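Briler Two-Arm Sorting Kit: review notes and data card

Status: in use since May
Maintainer: Farzana Lodhi, Brurkthorpe

What this is

Recordings and notes from our trial of the Briler kit, a pair of tabletop arms sold to people who would like small objects put into bins and have plenty of time. The brochure promises an afternoon of setup. We took 4 days, one of them spent looking for a hex key.

What's in the folder

- 84 runs, split over two tasks (Marín and Indo)
- joint logs for both arms
- notes.txt, which gets grumpier toward the end

Marín is picking loose wire off the sheet. Indo is moving soft things between tray and bin. The names came with the kit and we have stopped asking.

What we liked

The arms are quiet, and the mounting plates stay where you bolt them. Support answered five emails out of seven, and two of the answers were about our kit.

What we didn't

Wire. The grippers handle a plush toy well enough, but thin wire slides away or comes up with all its friends. The cable sleeves also need more slack than the manual suggests – give them a proper loop and check it before each run.
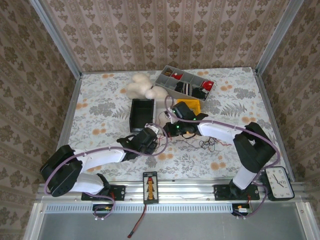
Marín task: both grippers over the sheet, red and black wires between and around them, bins and divided tray behind.

Known problems

- Runs 4 and 5 share a start time. Use the later file.
- The left arm's log drops its last line if you stop a run by hand.
- Patterned walls and a leafy sheet are hard on object detection. We kept them for all runs, so plan for that.

Corrections go to Farzana, preferably with the run number.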